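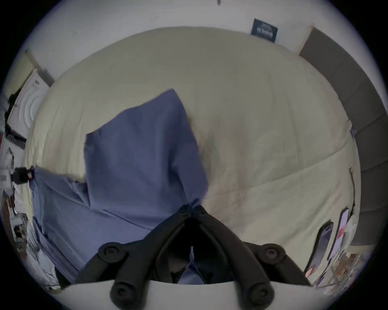 Unit 6: Housekeeping work and the hand-held gripper

Work and Automation, handout for session 6
Read before the seminar. Bring your notes from Unit 5 on job descriptions.

1. Where we are in the course

Units 4 and 5 dealt with warehouses, where the goods come in boxes and the floor is flat. This unit moves to rooms that people sleep in. The tasks are making beds, folding, changing covers and clearing surfaces. They are low paid, mostly done alone, and until recently were left out of most automation plans.

The case is Wesero, a firm that runs serviced flats in Starnville. It has 113 flats and 40 room staff. In October it began a trial with Milero, a company that builds machines for handling laundry and bedding. Sixteen of the room staff took part.

2. What the trial asks people to do

The worker does a normal bedroom task, but holds a gripper and works through its two fingers. The record of each task is used later to train a robot arm with the same kind of fingers. No robot works in the flats at this stage.

One task at the start of the list is picking up a cloth that lies on top of a comforter. In the picture at the head of this handout the fingers have closed on a pinch of blue fabric, and the rest of the piece lies spread over a cream quilted comforter. A person with bare hands would probably take two corners at once. With one gripper the worker has to choose a single point, lift, and plan the next grip from there.

Note the room as well. Two phones lie beside the bed and there are papers and packaging on the far side. A warehouse cell would be cleared before work starts. A bedroom seldom is, and the training record has to include that.

3. Changes to the job

Pace. A bed that takes a few minutes by hand takes much longer with the gripper. Wesero took the sixteen workers off the normal room quota on trial days. Staff outside the trial picked up part of the load, and this was the first complaint raised.

Skill. Workers were told to do the task "as you usually would". Most could not at first. Several said they had never had to think about which part of a sheet they take hold of. Compare the term tacit knowledge from Unit 2.

Strain. The tool adds weight at the end of the arm. Wrist and thumb soreness was reported in the first week, and sessions were then limited to 100 grips before a break.

Pay. Trial hours were paid at the normal rate. The staff side argued that teaching a machine is training work and belongs in a higher grade. This was not settled when the case notes were written.

Privacy. The camera on the tool takes in a wide view, so anything left near the bed may be recorded. Think about what this means in an occupied flat compared with an empty one.

4. A second case, briefly

Kuusk is a linen service that bought a folding machine outright and asked its staff for nothing beforehand. Towels went well. Fitted sheets still go to the hand table. The folding posts were cut and two machine-minding posts were added, on a later shift that suited few of the people who had done the folding.

5. Terms to know

Demonstration: one recorded run of a task by a person.
Deformable object: something that changes shape when handled, such as cloth.
Residual task: work left to people after the machine has taken its share.

6. For the seminar

Write half a page on one of these.

Who should own the record of a worker's demonstrations, and should they be paid again if it is sold?

Which residual tasks would you expect in the Starnville flats if the robot arm is brought in?

Wesero asked its staff first and Kuusk did not. What difference did that make to the jobs, as far as the notes show?

Reading for Unit 7 is in the course folder under "Kitchens".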